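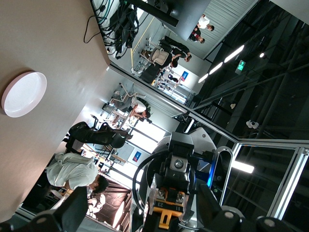
Iestyn Jenkins からは、手首カメラなど飾りだ、指がよければ目をつぶっていても掴める、と前回の配布資料に返事が来た。一理ある。一理あるのだが、目をつぶって掴めたかどうかを後から確かめるには、やはり誰かが目を開けていなければならない。今回はその話から始める。

ホーム 講義一覧 配布資料 課題提出 お問い合わせ

ロボット実習II 第6回 配布資料
グリッパと手首カメラの比較

1. 今回の範囲

前回はアームの可搬質量と手先速度の話で終わった。今回は手先そのもの、つまりグリッパと、その根元に付ける小型カメラを扱う。比較するのは次の組み合わせである。

・Clurer の二指平行グリッパ(以下、C型)
・Skonevholm の丸指グリッパ(以下、S型)
・制御側は Yorath と Ukier の二種類

四通りの組み合わせがあるが、S型と Ukier の組はドライバの更新待ちで、前期から待っている。待つのも実習のうちだと言い張るつもりはない。残りの三通りで進める。

2. 手首カメラに何が写るか

初めて手首カメラの映像を見た受講者は、たいてい「手元が写っていない」と言う。写っている。ただし画面の下のほうに、ハウジングと関節ブロックと、青く光るリングと、「23」のラベルが付いた黄色い部品とが陣取っていて、残りは姿勢次第で天井にも隣の部屋にもなる。直線の照明が斜めに並び、非常口の緑の表示まで入る。アームが作業台を向いていないとき、カメラは律儀にそれ以外のすべてを記録する。

この性質は学習用データを集める際に効いてくる。以下の三点を押さえておくこと。

(1)露出。自動露出のままだと、明るいガラスの向こうや天井灯が視野に入った瞬間に絞られ、手先が黒く沈む。指が黒い場合はなおさらで、輪郭が背景に溶ける。実習では露出を固定する。値は作業台の上で決め、天井に向けて決めない。毎年一組は天井に向けて決める。

(2)背景の人。歩く人、座る人、かがむ人が背景に入るとき、把持の成否とは無関係な動きが入力に混ざる。背景を切り取るか、混ざったまま十分に集めるかは設計の判断である。レポートではどちらを選んだかと、その理由を書く。「時間がなかった」も理由として受理するが、加点はしない。

(3)ケーブル。視野を横切るケーブルは、姿勢が変わるたびに形を変える。指先の検出器がケーブルの弧を三本目の指と見なした例が過去にあった。検出の確信度は、実物の指より高かった。

3. グリッパの比較

試行は一条件あたり 500 回とする。対象物は紙箱、軟らかい袋、円筒の三種で、置き方は毎回変える。C型は指の面が平らで、紙箱には強い。端面を捉えれば、こちらが多少雑な指令を出しても機構のほうで帳尻を合わせてくれる。円筒には弱く、力を上げると転がり、下げると落ちる。中間があるはずだが、前期の班はそれを探して午後を丸ごと使った。

S型は指先が丸く、袋に対して寛容である。少々ずれても布地のほうが指に寄ってくる。紙箱では接触が点に近くなり、持ち上げた箱がゆっくりお辞儀をする。お辞儀した箱を「把持成功」に数えるかどうかで、昨年は成績表の順位が入れ替わった。今年は次のように定義しておく。

把持成功:対象物が台から離れ、置き場所まで運ばれ、置いた後に傾きが許容内にあること。
把持失敗:上記以外のすべて。「惜しい」は失敗に含む。

前期の予備試行では、C型と Yorath の組で円筒の成功率が 74 パーセントだった。この数字を目標にする必要はない。下回った場合は原因を、上回った場合はもっと丁寧に原因を書いてほしい。上回ったほうが怪しいことが多い。

4. 制御側の違い

Yorath は指令を受けてから動き出すまでの遅れが一定で、扱いやすい。Ukier は平均すれば速いが、ときどき考え込む。平均値だけを並べると Ukier が勝ち、ヒストグラムを描くと話が変わる。レポートには必ず分布を載せること。平均値だけのレポートは返却する。

遅れの測定には手首カメラの映像を使う。指令の時刻と、映像中で指が動き始めたコマの時刻とを突き合わせる。カメラ自身の遅れも乗るので、先に較正しておく。較正の手順は第4回の資料にある。第4回を欠席した人は、出席した人と仲良くしておくとよい。

Iestyn の主張に戻ると、S型で袋を掴む条件に限れば、彼はかなり正しい。カメラを切っても成績はほとんど落ちなかった。紙箱ではそうはいかず、位置ずれを補正する手段がなくなって、指が箱の角を几帳面に押しつぶす。つまり論争の勝敗は何を掴むかで決まるので、本人にもそう返事をした。まだ納得していないらしい。

5. 実習の進め方

a. 非常停止の位置を全員が指で差す。目で見るだけでは不可。
b. 手首のねじの締まりを確認する。黄色い部品のねじも含む。
c. ケーブルに余裕を持たせる。手首を両方向に回し切り、張らないことを見る。
d. カメラの露出とピントを固定し、設定値を控える。
e. 低速で 10 回動かし、問題がなければ試行に入る。
f. 映像と指令のログは同じ名前で保存する。「最終」「最終2」「本当の最終」は使わない。

映像は全班合わせて 2,000 本を超える見込みである。保存先の容量は確保したが、解像度を勝手に上げた班があればその限りではない。

6. 課題

課題1 三通りの組み合わせについて、対象物ごとの成功率を表にまとめよ。
課題2 制御の遅れの分布を描き、外れた値を一つ選んで、そのときの映像を見て説明せよ。
課題3 手首カメラの取り付け角を一度だけ変えてよいとしたら、どう変えるか。600 字以内で述べよ。図を付けてもよい。

課題3に「外す」と書いた場合は、Iestyn と同じ側に立つものとして、紙箱の成績で擁護してもらう。提出は次回の開始前まで。次回は吸着パッドを扱うので、コンプレッサの音が苦手な人は耳栓を持参すること。

いいね 12 コメント 3 シェア 1

当サイトでは利便性向上のため Cookie を使用しています。閲覧を続けることで Cookie の使用に同意したものとみなします。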